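Minutes of the Shared Desk and Cabling Meeting, 13th May
Wundum House, second floor

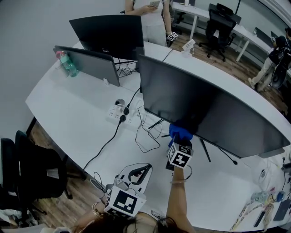 FACILITIES / DESKS

Shares 4 | Comments 0

Colleen Bélanger in the chair. Apologies received from Brondach, who had booked the wrong room and stayed in it.

1. Minutes of the last meeting
Approved, after the word "urgent" was removed from the item on carpet tiles. It had been there since September and was starting to look silly.

2. The curved desk
The chair reported that the white curved desk now has three monitors on it. Frade asked if three was the agreed number. The agreed number was never written down, so three was adopted and is hereby the agreed number.

The big curved monitor was discussed at some length. Frade feel it should go at the end of the desk nearest the window. Tolon, who sit at the end of the desk nearest the window, feel it should not. It was noted that the stand has splayed legs and takes up more desk than you would expect from looking at the box. The monitor stays on its half of the desk until the two parties can be in the same room for ten minutes.

The gray-backed monitor and the other black one are to be turned so that people sitting across from each other can see each other or can't, depending on preference. Preferences to Colleen in writing. One word will do.

3. Cables
The meeting considered the cables. There are the thin black ones looped under the curved monitor, the long one that leaves the power strip and goes off the front of the desk, and one that heads for the back edge for reasons of its own. Tolon proposed a cable tray. The quote is $251 fitted, or $400 with a lid. A member asked what the lid was for. The supplier's brochure says "peace of mind."

Agreed: tray, no lid.

The power strip will come off the middle of the desktop and be fixed underneath. Frade asked that somebody find out what the two plugs in it belong to before pulling either one, recalling the events of September, when the door system went down and we all got to know each other on the stairs.

ACTION: Tolon to trace both plugs and label them. Labels to say what the thing is. "Do not touch" is not a label.

4. Small objects
The small white device with vents, near the back of the desk, has not been claimed. Neither has the small round gray object by the power strip. Frade think the first is something to do with the network. There were no theories about the second. Both may stay until the next meeting and then go in the drawer.

5. Drinks on desks
The rule is still lids on. The chair pointed out that the plastic bottle with the green label and red cap, standing behind the gray monitor, complies with the rule and that its owner might nevertheless like to collect it.

6. Budget
The furniture line stands at $558 before the tray. A request for a second curved desk, to face the first and form a sort of doughnut, was heard politely.

7. Any other business
Tolon asked if minutes could be shorter. Noted, at this length.

Next meeting: same room, provided Brondach can be told which one that is.

Contact the Wundum House office | © Wundum House Tenants | Back to top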